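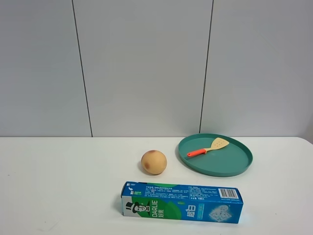

Fig. 4. Counter with peach, tray and spatula, toothpaste carton in front.

Section 3. Setting up the Drivell countertop water filter

Read all of this first. Takes 20 minutes, less if your faucet has a standard thread.

Before you start
Turn off hot water at the valve. Filter is COLD ONLY. Dry the spout and take off the old aerator. Keep the little washer, you may need it.

1. Unwrap cartridge. Both end caps off. Check O-ring is seated, flat side down.
2. Drop cartridge in housing. Hand tighten. No wrench.
3. Screw the diverter onto the faucet. Leaks at the thread? Use the old washer as well as the new one.
4. Push blue hose into port marked IN until it stops. Tug it. Should not move.
5. Same with the white hose, port marked OUT.
6. Open cold water slowly. Half way is plenty.

CAUTION: Do not run over 69 psi. If you dont know your house pressure, fit the Bresano regulator (sold separately).

Note: first water comes out gray. Carbon dust, harmless. Run it till clear, then 2 more minutes. Good for plants.

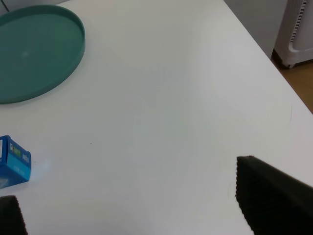
Fig. 5. Tray and small box on the white top.

7. Wipe down the housing. Look for drips at both ports. Drip = hose not all the way in. Water off, go back to step 4.
8. Set the month dial to the current month. Started in June, dial says 6.

Changing the cartridge
Good for 4,000 liters or one year, whichever is first. Slow flow means change it sooner. Water off, diverter to bypass, let presure out, then unscrew.

Note: away for more than a week? Flush two minutes before drinking.

CAUTION: Never let the housing freeze. A cracked housing can not be glued. Order a new one.

Parts and questions: ask for Chaltu Woldegiorgis at the Drivell parts desk. Have your model number ready, its under the base.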